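Denholm Shared Workshop list
Subject: Re: [denholm-shop] gray bins – clean them or replace them?
Date: 14th July

On the list last week, a member at the Villen Road shop wrote:

> We have the same large gray bins you have, and ours are in a sorry state. The
> sloping sides are covered in black streaks and the bottoms have gone cloudy
> where things get dragged across them. I tried dish soap and a green scrubbing
> pad and got maybe half of it off. Temon has new ones in the catalog but we
> would need 24 to match the shelving, and I can't see us spending that on
> something that is going to get scratched again by November.
>
> Two questions. Has anyone found a cleaner that works on old rubber and metal
> marks? And what do you do with the odds and ends that collect in them? Ours
> always have a cup, a bit of rod, a gauge that belongs to some other box, and so
> on. I would like a rule for that before I start cleaning.

Keep the old bins, is my short answer. I have been through this twice at Denholm and the marks come in two kinds.

Dark smears that sit on top of the surface will come off. Use warm water and baking soda mixed to a paste, leave it on for a few minutes and wipe with an old dish towel. A melamine sponge does it faster but leaves a dull patch, so stay off the parts you care about. I have used rubbing alcohol on the greasy ones and it left the gray alone, but try a corner first as your bins may be from a different batch.

Scratches with black worked down into them won't come out. I spent most of an evening on one bin and the only change was that my arm hurt. The slope under the back wall is always the worst, along with the band where it meets the floor. A scratched bin holds parts as well as a smooth one does. I would only throw one out if it has split along a seam, and out of 75 bins in our back room I have thrown out 4.

Don't use acetone. We had one go sticky and it stayed that way.

As for the odds and ends, our rule is that anything loose in a bin gets dealt with when the bin is wiped, and the bin doesn't go back on the shelf until it is empty. Cups go to the sink. Rods go in the upright tube by the saw, whatever they are made of, and if one is shorter than your hand it goes in the scrap tub. Gauges go to the measuring drawer. Please don't leave a dial gauge lying against the side of a bin – put it in something padded, even a sock. We lost a good Ahmadpour gauge to a box of bolts that way and have never found another at a price I would pay.

Scraps of colored stuff, tape ends, bits of wrapper and the like can go straight in the trash. If you have to ask what it came from, you don't need it.

Labels are the other thing. We used to stick them on the front wall, and the glue picked up more dirt than the bins did. Now they hang on a string from the shelf. A pack of 100 card tags has lasted us since November and we are not through it yet.

If you still want to compare with Temon before deciding, I can bring one of our spares over to Villen Road and you can see how clean they get. They look like this inside before wiping: 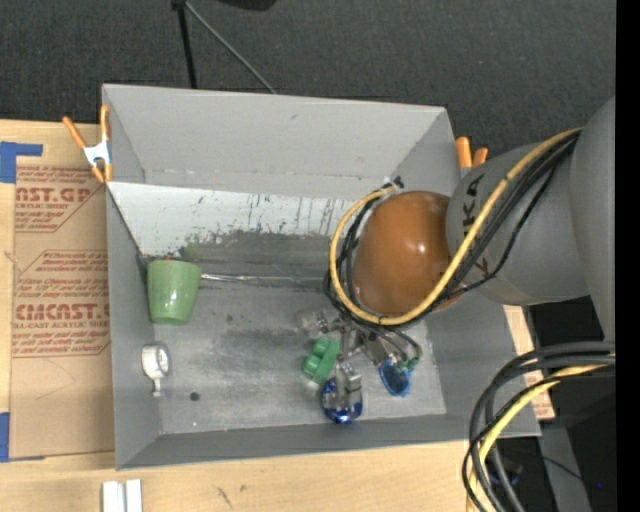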